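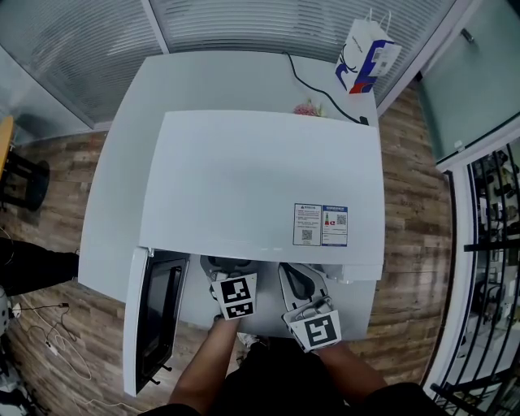 We left the motel a little before seven with two thermoses of coffee and a box of day-old cinnamon rolls, which tells you most of what you need to know about how our farm club travels. The Ramier open day only happens once a year, in May, and I had been promising myself for three springs running that I would go. This time there were enough of us to fill the church van, so off we went, over the ridge and down into the valley with the windows cracked and everybody talking at once.

Ramier is a working farm first and a training farm second, and they'll tell you so at the gate. They raise vegetables under cover, keep a small dairy herd up the hill, and take on trainees for a full season at a time. Silvan Camenzind runs the growing side. He met us in the yard with mud already up to his shins and walked us straight to the greenhouses without much of a speech, and I liked him for it.

The big house is planted almost entirely in tomatoes, 4,000 plants on strings, and if you have never stood at the end of a row like that and breathed in, I hope you get the chance. The watering is run by a system called Clilico, which checks moisture in the root bags and decides how much to give each row. I have watered by poking my finger in the dirt my whole life (so did my mother, and she grew better peppers than I do), so I asked Silvan whether he trusted it. He said he trusted it on weekdays and checked it on hot afternoons. They still walk the rows every morning. One of the trainees, a young man with a clipboard, showed us a row where a clogged line had left the bottom leaves curled, and he was so proud of having caught it that we all congratulated him.

From there we went up to the dairy. It's a steeper climb than it looks, and a couple of our group took the hay wagon instead, which I would recommend to anybody with knees. The herd is 64 cows, mostly Brown Swiss, and they have about the calmest faces of any animals I know. The parlor was being hosed down when we got there, so we stood in the lane and talked feed prices with the herdsman until our lunch bell went.

Lunch was bean soup, good bread, and a tomato salad, in the packing shed at long tables. I sat across from Adanech Sisay, who heads up the training program, and I'm afraid I kept her from her soup. She came to farming from a soil lab and says she has never regretted the trade, though she misses having clean fingernails. They had 100 applications this year for a dozen places. Most of the applicants didn't grow up on farms, and she doesn't mind that one bit. What she looks for is somebody who will get curious when a thing goes wrong. Her trainees spend a month in each part of the place, books and payroll included, and she told me the bookkeeping month is the one they complain about most and write to thank her for later.

I asked where they all end up. Some go home to family land, some manage for other growers, and a few have gone into equipment work with Grostevix, who had a tent by the barn with seed trays and a very nice bowl of peppermints. I had a long talk there about grafted rootstock and came away with more brochures than I needed.

The afternoon was looser. There was a pruning demonstration in the orchard, a soil pit you could climb down into, and an old Kettler seed drill, freshly painted, that the men in our van circled for the better part of an hour. I went down in the soil pit. The dark layer on top went well past my elbow, and the woman leading the talk said the same field had barely a hand's depth when they started cover cropping it.

If you go next year, a few things. Wear boots, even if the yard looks dry. Parking is in the lower field and costs nothing, but fill up on gas before the ridge, as the last station is 50 miles back. The plant sale opens at two and the herbs go fast. I got the last two lemon thymes and had to hold them on my lap the whole way home.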